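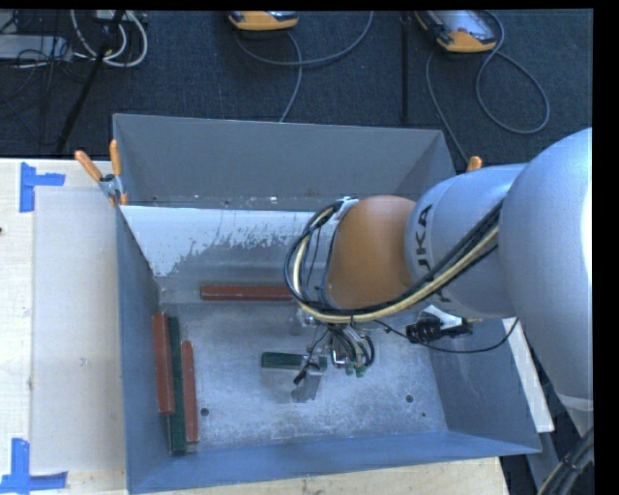
Home | Courses | Student Work | Library | Contact

Where does the rain go? Stormwater and street trees in Birkden

Student project report, second-year Environmental Studies
August 3, 2026

1. Background

Birkden is a low-lying suburb on the east side of Ovotdale. Most of it was built on former pasture, and the creek that used to drain the paddocks was put into a pipe when the streets were laid out. When it rains hard, water collects at the lower end of the suburb, mainly along Lirnham Road and the two streets behind it. Residents we spoke to said the gutters overflow several times each summer, and that water reached a few garages last December.

Our group wanted to know how much of that water could be held back by the nature strips, and whether the strips with established trees behave differently from the ones with only grass. The unit asked us to choose a local problem, collect our own measurements and write up the results in plain language. We chose this one because two of us live in the area and could get to the sites during rain.

2. What we set out to do

We had two questions.

How quickly does water soak into the nature strips in Birkden?

Is the rate higher near street trees than in open grass?

We didn't try to model the whole catchment. That would have needed pipe drawings we couldn't get in time, and rainfall records over many years.

3. Study area

We worked on three streets: Lirnham Road, Simões Street and the short lane that joins them. Together they make a block with 1,780 metres of kerb. The slope is gentle, falling toward the southern end. Soils in the area are mapped as clay loam over heavy clay. When we dug small test holes, the loam was thinner than we expected, and in some places we reached clay within a spade's depth.

There are 41 street trees on the block. Most are mature and stand on Simões Street. Lirnham Road has only young trees, planted after the footpath was rebuilt, and long stretches with none.

4. Method

We used a single-ring infiltration test. The ring is a short length of steel pipe, 300 millimetres across, pushed into the ground. Water is poured in to a marked level and the drop is timed. The equipment is cheap and one person can carry it, but a single ring lets water spread sideways under the soil, so it tends to read high. We accepted this because we were comparing sites with each other and the same error should apply to all of them.

At each tree we tested one spot under the canopy and one in open grass further along the same strip. Where there was no tree we tested the grass only. We wet the ground first and waited until the rate settled before writing anything down. On the clay patches this took most of an hour.

We also noted the condition of the surface: bare, thin grass, thick grass, mulch, or packed hard by parked cars. This turned out to matter more than we had planned for.

We left out driveways, and also a section of Simões Street where the gas main was being replaced.

5. Results

Water soaked in faster under mature trees than in open grass on the same strip. The median rate under the canopy was a little over 2 times the rate in the grass. The difference was clearest where there was mulch or leaf litter on the ground.

Young trees showed almost no effect. On Lirnham Road the readings beside the new trees were much the same as the readings in the grass, and a few were lower. At those spots the soil around the tree was hard and contained gravel, which we think was left from the footpath works.

The slowest readings of all came from strips where cars park. At several of these the water level barely moved during the test. One of them had a healthy mature tree on it, and the rate there was still poor.

6. Discussion

The results fit what we had read. Roots open up the soil, litter feeds worms and other soil life, and both leave gaps for water to move through. Packed soil loses those gaps. A tree doesn't seem to make up for regular parking, at least over the distance we measured.

For the flooding on Lirnham Road, the effect of the strips is limited by how water reaches them. Most of the runoff comes from roofs and the road, and it goes straight into the gutter and then the pipe. The strips sit higher than the gutter, so they only take the rain that falls on them and some overflow from the footpath. Better soil would help with small storms. It would do little in the kind of storm that reached the garages unless gutter water could be let into the strip through kerb cuts or a similar opening.

We think the parking finding is the most useful one for the local council. Low bollards or a row of rocks would cost less than drainage works and would protect the trees as well.

7. Limitations

Testing was done over one season, and the ground was already damp on some visits. Dry clay cracks, and cracked clay can take in a lot of water at first, so summer readings could look quite different. We had one ring, which meant paired tests were done one after the other. The labels for surface condition were our own judgement, and two of us sometimes disagreed on what counted as thin grass.

8. Recommendations

Stop parking on the nature strips along Lirnham Road.

Loosen the soil and add mulch around the young trees.

Trial kerb cuts at the low end of Simões Street, and measure the water level in the gutter before and after.

Repeat the ring tests in December at the same spots. Our site sketch and data sheets are held in the department office.

12 shares | 3 comments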